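Tuesday, by the Stodbridge evening talks host

Notes for my bit, after the tea break

Say hello again, and wait for the cups to settle (they never do, bless them). Start with the Lallard clock and how fond I've become of it, even with 489 hours on the bench.

Then on to laying out. Please, please put a dark cloth down before you take a single gear off! Silver on a white table just vanishes under a lamp, and I've crawled under the Womura bench far too often. Keep a gear flat on the cloth, a little apart from its neighbours, and look at the teeth slowly.

Pause for questions, then pass the 6 spare gears along the front row, and ask for them back, nicely.
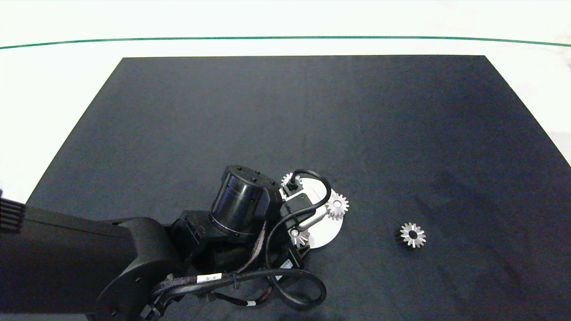
If there's time, finish with the Ratanaporn oil story, the short version.

Contact Stodbridge evening talks | Back to top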